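Getting Shirts onto Hangers Without Stretching the Neck
23/04/2025 | By Aron

Pulling a hanger down through the collar is what ruins most necklines. Feed it in from the bottom hem instead, one shoulder at a time, then bring the hook up through the neck.

Soft, fuzzy knits slide off smooth plastic. Wrap a rubber band at each end of the hanger. Fold jeans over the bar, and empty the pockets first.

Leave a gap of two fingers between pieces so the air gets through.
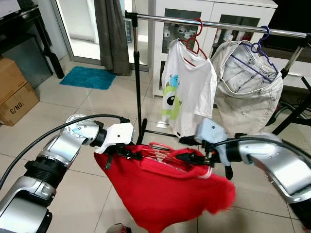
A red garment with its hanger; white T-shirt and folded jeans on the rack.

Heavy sweaters are better folded on a shelf. Mine go away in October with everything else.

2 comments

Lenudeo: Rubber bands left marks on my good blouse. I use pipe cleaners now.

Kelemen: Does the hem trick work with turtlenecks?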